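Two weeks with the Flultero kitchen pack
by Leen Moussa
February

So I finally caved and bought Flultero, the robot simulator from Watevden – the kitchen pack, to be exact, because I wanted to practice pick-and-place without breaking my own dishes! It's a download, it cost me $122, and you get 270 household objects to drop onto counters and fuss with.

Setup took me one evening and a lot of tea. The grasp settings are buried two menus deep (why?), and my old laptop sounded like a hair dryer the whole time. But once I got going I was hooked. You can swap arms and grippers, and the object list is wonderfully weird, so one minute you're doing seasonings and the next it's Halloween.

Skull mask by the white arm, salt shaker in the black gripper:

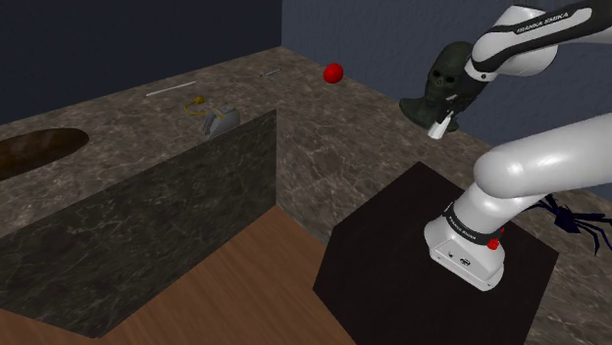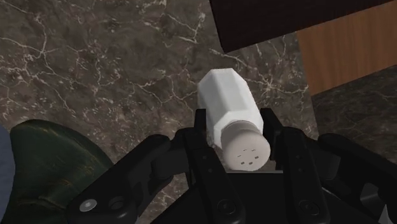 My big gripe is the manual, which reads like it was written for someone who already wrote the software. I'd also love a proper undo button. Would I pay for the Clultside add-on too? Not yet – I have plenty of counter left to mess up.

Comments

Van Hecke fan: Does the pack come with the marble textures or are those extra?

Leen Moussa: Included! Wood too.

pjw_makes: I've had it since the fall and still can't find the grasp settings without searching. Two menus deep is generous.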